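Small Weddings Deserve Better Rooms
Opinion, by Annick Barbier

My cousin Henrique Marinho married last November in Brurkton with 37 guests. He had asked four hotels before one of them agreed to take so few people. The others wanted a minimum of 133, or the payment for 133, and the rest of the chairs could stay empty.

I find this wrong. A couple who invites only the people they love should not pay a penalty for it.
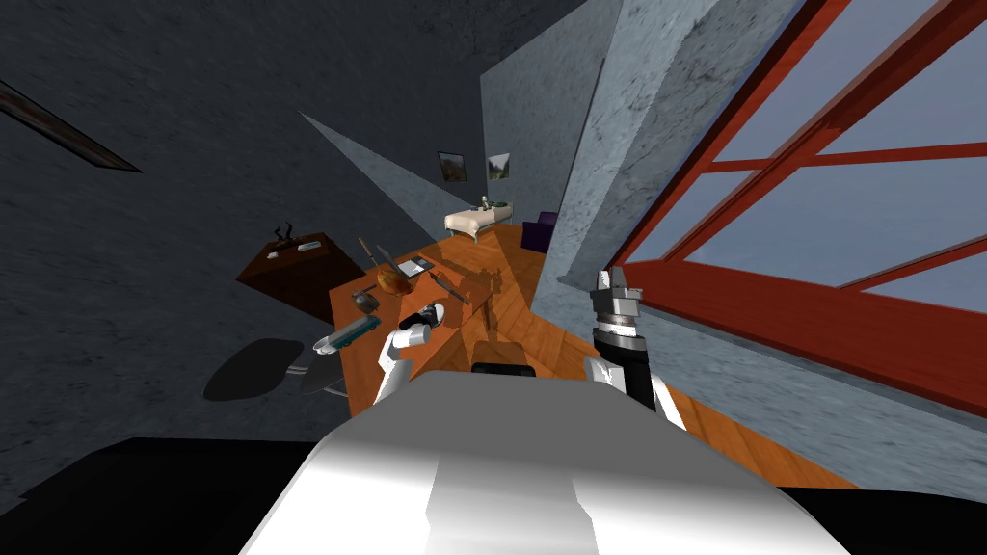 Why do hotels insist on such a minimum? They earn on the dinner and the drinks, and a full hall brings more of both. I understand this calculation, but it makes the hall more important than the marriage.

The hotel which accepted Henrique, the Dosia, gave him the breakfast room. It has low windows and an old piano, and it holds around 52 persons. Everybody could hear the speeches without a microphone – even my uncle, who hears badly.
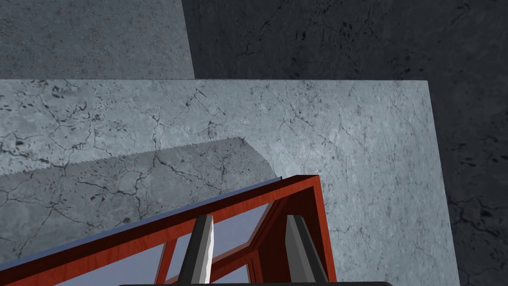 The price was also fair. He paid for the food, for the room until midnight and for two waiters, and there was no "celebration package" with things he did not want. I have seen such packages in Orkach, with doves.

Some planners answer that small weddings give them the same work for less money. Then let them ask an honest fee for the work, and write it clearly in the first letter. 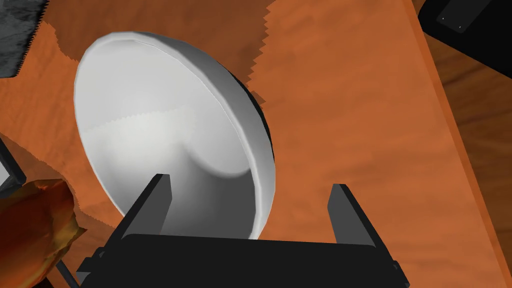
What couples can do

Ask for the smallest room first, before you say the word "wedding". Ask for the price in writing. If the hotel does not reply in seven days, write to another one.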